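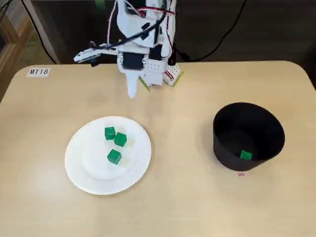
*Figure 1. Relari arm over table MT18 during a sorting run. Three green cubes on the plate, one in the container.*

## 1. Task

The Relari project set out to move small cubes from a flat plate into an upright container using a low-cost arm built by students. The task is simple to state. A cube is picked from the plate, lifted clear of the container's rim, carried across and released. The run ends when the plate holds no green cubes or when the operator stops it.

Clear cubes were added to the plate in May. They are to be left where they are. The clear cubes show only as faint outlines against white paper, and the detector had been tuned on solid colours, so this change took up most of the second half of the project.

## 2. Hardware

The structural parts of the arm are white printed plastic. Joints are driven by hobby-grade servos screwed into the printed housings, with the wiring carried outside the body. An earlier layout by Joscha Hinrichs ran the wires inside the links. It looked better but pinched at the elbow, and each repair meant taking the arm apart – the outside route was adopted and has stayed.

The gripper finger is long and tapers toward the tip. The taper lets it enter the gap between two cubes that sit close together. The cost is stiffness. Under side load the finger bends enough to shift the contact point, and the grip height had to be lowered to make up for it.

The arm is mounted above the table, which leaves the surface free for the plate and container but makes the zero position harder to check. Zero is now set against a printed gauge block before each session.

## 3. Control software

Control is split between 2 programs. The first, Wollby, finds the cubes and picks a target. The second, Flitness, turns the target into joint angles and watches servo load during the move. They exchange plain text messages, so either can be tested alone with a recorded log.

Wollby first chose the cube nearest the container. This gave short moves but often pushed a neighbouring cube. The present version scores each cube by the free space beside it and takes the highest score. Cubes lying at an angle are handled by turning the plate coordinates to match the upper face of the cube.

## 4. Results

The logs hold 2673 pick attempts, taken over the full project. Failed picks fall into 4 groups:

- finger lands on top of the cube
- cube slips during the lift
- cube strikes the container rim
- clear cube selected by mistake

Slips were the most common before the grip height was changed. Rim strikes stopped after the carry height was raised, at the expense of a slower cycle. Wrong selections of clear cubes still occur, mainly when a clear cube lies against a green one and picks up its colour at the shared edge.

## 5. Remaining work

The detector should be trained again with more views of touching cubes. Ojārs Lill has started a labelled set for this, stored with the Wollby code under `haberkorn/touching`. The elbow servo mount has a hairline crack and needs to be reprinted with a thicker wall – the drawing has been updated but the part has not been made. The Flitness load limit is still set by hand in the config file and must be checked after any servo is replaced.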